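Call for participants: Worby student robotics project, drink service task

We are looking for students to join the Worby project for the coming season. Worby is a two-handed robot that a student group at Vatau is trying to teach to pour a drink. If you have seen videos of robots doing this with a smile and a bow tie, please put those out of your mind before you read on. A lot of people apply after watching one, and a lot of them are gone by the second month.

**What the project is**

The task is simple to say. The robot picks up a glass, brings it to a dispenser, works the tap, stops at the right level and sets the glass down where a person can take it. A six-year-old can do it with some mess. We have been at it since last May.

The group's position, and you should share it or at least be able to live with it, is that most claims about robots doing housework or bar work are oversold. We keep a log of every attempt, good and bad, and we publish the bad ones. Of the last 70 full attempts, 38 ended the way they were supposed to. We think that number is fair. We also think it says very little about what would happen in a different room with a different glass, and testing that is a big part of the work this season.

**What you would do**

Most of the hours are spent at the table. One person drives the arms, one person watches and writes, and a third resets everything for the next try. You will take turns at all of these. Driving is the job everyone wants and the one people get tired of fastest. Your shoulders hurt, the thumbs never go where you think they will, and the tap lever needs a firmer push than it looks.

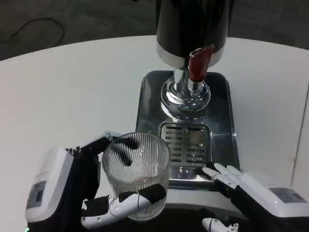

The writing job matters more than new members expect. An attempt that ends with a full glass can still be a bad attempt, for instance if the driver had to back out and come in again, or if the fingers slid on the way over. We want that written down in plain words at the time. "Went fine" is not a log entry.

Outside table hours there is sorting and labeling of recordings (there are 3021 of them on the drive right now, and a good share have no usable notes), some code, and some repair. Finger pads wear out. Cables come loose inside the wrist and someone has to open it up.

We also compete. The Nornon Cup has a service round, and we entered last year and placed in the bottom half. The round is scored on speed, which we think is a poor way to judge whether a robot can be trusted near people, and we have told the organizers so in writing. We are going again anyway. The practice of setting up in a strange hall under strange lights is useful, and other teams are good about sharing what broke.

**Who should apply**

You should be enrolled at Vatau in any program, any year. You don't need to have built a robot. We would like at least two people from outside engineering this time, preferably people who have worked in a cafe or a kitchen and know what it is to hand drinks to strangers for a whole shift. Their questions have tended to be better than ours.

It helps if you:

- can write a short, clear note about something that just went wrong
- have some Python, or are willing to learn enough to fix a script
- are fine with doing the same movement many times in one evening
- will say so when you think a result is weaker than the group wants it to be

That last one is asked in the interview. We will show you a chart from our own work and ask what you don't believe about it. There are at least two things wrong with the chart.

Please don't apply if you mainly want something to show at a demo day. We do very few demos. When we do one, the failure rate is on a card next to the table.

**Time and money**

Plan on two evenings a week during term, plus the competition trip. Table sessions run three hours with a break. If you miss more than a few without a word, your place goes to the next person on the list - we had to start doing this and we are not going back.

There is no pay. The whole group has a budget of $2000 for the season, which goes to spare parts and travel, with most of the hotel cost covered by the department. You can take the project for credit if your adviser signs off, but you need to sort that out yourself before you start. Credit means a written report. The report gets read, and reports that are mostly adjectives get sent back.

**Safety and training**

Everyone does the safety session before touching the controls, including people who have used robot arms elsewhere. You will learn where the stop button is, when to press it (early) and how to stand. We use real glass for part of the season, so closed shoes are required. Long hair gets tied back. These rules have no exceptions for competition week.

**How to apply**

Send us one page with three things on it: what you study, which evenings you are free, and a description of something you tried that did not work and how you found out. The last part can be about anything. A bread recipe got someone in last year.

Skip the cover letter. Skip the paragraph on how robots will change the world too, we have read it. If you have code or a repair you are proud of, add a link or a short note, but it won't count against you if you don't.

Drop the page in the project box at the Šimkus Lab front desk, or hand it to anyone at a table session. Applications close on 5th July. We interview in small groups and every applicant gets a reply, including the ones we turn down.

You are welcome to sit in on a session before deciding. Come for the full three hours if you can. The first half hour gives the wrong idea of the job in both directions.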